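Looking after a padded armchair

We have had a good many armchairs through the house over the years, and I have made nearly every mistake with them that a person can make. The tips below are the ones I keep coming back to, and most of them want nothing fancier than a bowl of warm water and a clean cloth.

Weekly dusting

Run the soft brush of the vacuum cleaner over the back first, then the arms, then the seat, so that whatever falls gets picked up on the way down. Push the narrow nozzle gently into the creases (I once got a whole bracelet back that way, and two hairgrips I had blamed on the dog!). If your vacuum is a fierce one, turn it down, or slip an old stocking over the end.

Spills and marks

Blot, blot and blot again. Rubbing only drives the mark into the padding and roughs up the cloth. For tea I use a teaspoon of washing-up liquid in a pint of lukewarm water, dabbed on with a white cloth and worked from the outside of the mark inwards. Try it somewhere out of sight first, low down on the back is best, and let it dry overnight before you decide. Pale colours and pinks can fade in strong sun too, so draw the curtains on the brightest afternoons or move the chair a foot or two back from the window.

Books and magazines have a way of living on the seat in our house, and I don't mind it a bit, but do lift them off at night. A new dust jacket can leave a little of its colour behind on light fabric, and an old cloth cover doesn't care for a damp cushion either.

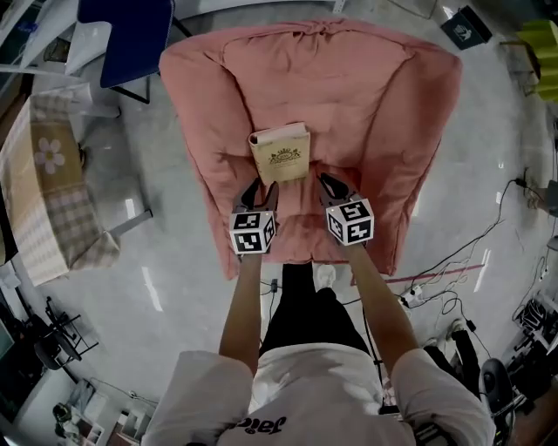
Choosing a fabric for next time

Ask for the rub count before you fall in love with a colour. The Zurberg I had on my last chair was rated at more than 2,000 rubs, which sounded plenty to me in the shop and was worn through at the arms in 2 winters. I have since gone over to a Toledo weave, much tougher and only a shade scratchier. Get a spare half metre while you're at it and keep it rolled up in a cupboard, well away from the light.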